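Racket Grips and Cases: FAQ
Cedus Rackets, Zeltenville. Updated 7/26/18

Do I need to replace a shiny grip?
Not always. Plenty of stores will sell you a new one the minute the old one looks wrinkled. Press it with your thumb first. If it stays put, keep playing.

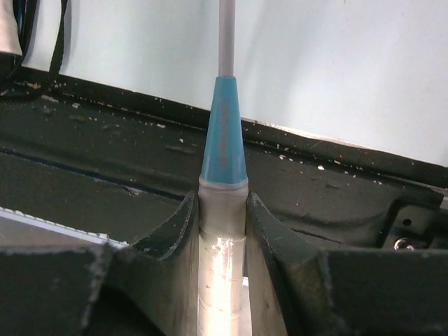 White tape also shows dirt long before it wears out, so color is a poor guide. We charge 20 dollars for a rewrap and talk a lot of people out of it.

Is the Hsu tape worth 44 dollars a box?
We doubt it. We tried it in March and went back to the cheap rolls.

Do slogans on gear mean better quality?
No. Printing is cheap – read the specs. 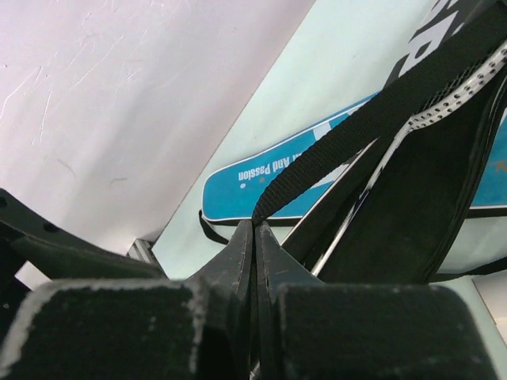

White "And Passion" lettering on a blue printed panel.

Can I leave my racket in the car?
We wouldn't. Cerkley says its case handles 132 degrees, but we haven't seen the test.

Do you restring while I wait?
Sometimes. Call first – Saturdays excepted, when the answer is no.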